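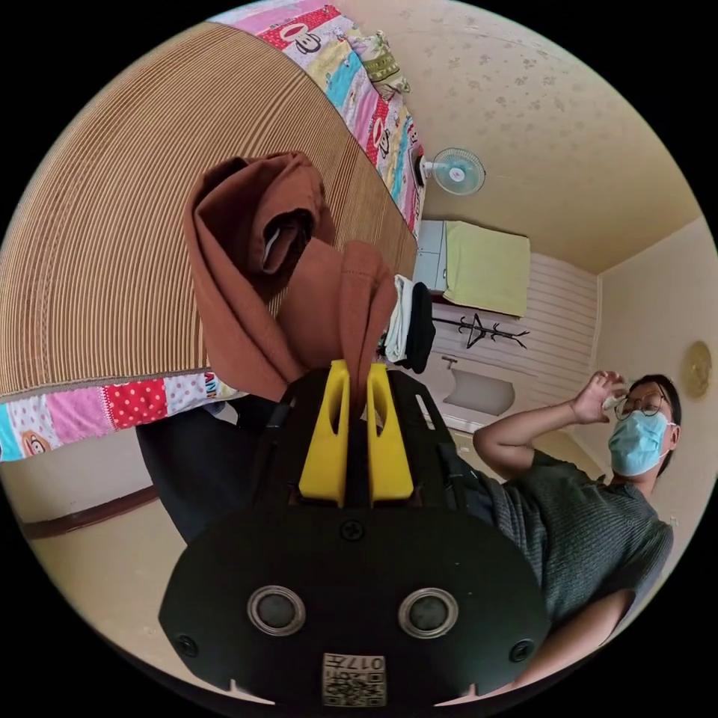

Peñalver Ceiling Panels: condition and treatment records

Version 3

Contents
This dataset holds the condition survey and treatment records for the painted ceiling panels in the reading room at Peñalver. There are nine panels, oil on canvas, glued directly to lime plaster. The survey was carried out by Siyabonga Khumalo. Treatment records were kept by Maximiliano Carrasco and typed up from the site notebooks.

Files
panels.csv - one row per panel, with dimensions, support and date of last varnish
condition.csv - one row per area of damage
treatment.csv - one row per action, linked to condition.csv by area_id
materials.csv - adhesives, solvents and fills, with batch numbers where known

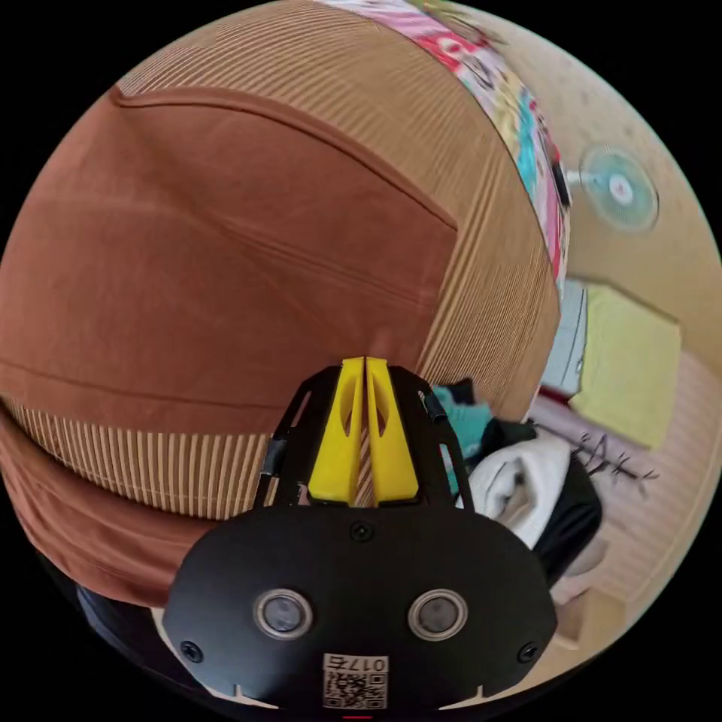
Fields in condition.csv
panel_id: P1 to P9, numbered clockwise from the door
area_id: panel number followed by a running number, e.g. P6-07
type: flaking, blister, tear, stain, overpaint, old fill
severity: 0 to 3, judged by eye from the scaffold
x_mm, y_mm: measured from the lower left corner of the panel
note: free text, spelling left as written

An empty severity means the area was not graded. It does not mean 0.

Known problems
P7 was surveyed twice, before and after surface cleaning. Both sets of rows are kept and the column "pass" tells them apart. Several stains graded 2 on the first pass are graded 1 on the second.
Measurements on P6 were taken from the inner edge of the moulding and have not been corrected.
Overpaint was mapped under ultraviolet light on six panels only. The other three were checked in raking light, and their overpaint figures should be treated as a minimum.
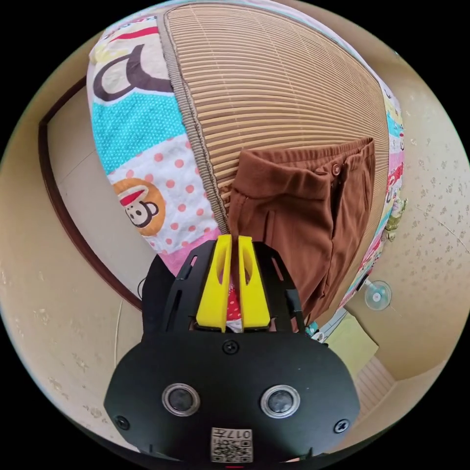

Coordinates were exported from Flotinum and rounded to the nearest millimetre. Text files are UTF-8, comma separated, with a header row. Dates in treatment.csv give the month only.

Changes
Version 3: area_id made unique across both passes of P7
Version 2: materials.csv added
Version 1: first release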